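Yoga rang at six to say he was bringing Dad over for tea, and could I please use the pink plate. The pink plate! It had survived three moves and the flat on Cundel Street, and I'd been serving toast crumbs off it all June.

"He'll look for it," my brother said. "You know he will."

So out it came, onto the white table.

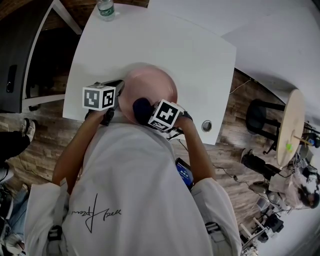 The pink plate, a water bottle at the far side.

Dad didn't mention it once. He ate his mandarin, stacked the peel on the rim and told us about the Jutora ferry — the long version. Then he put his coat on and asked if he could take the plate home.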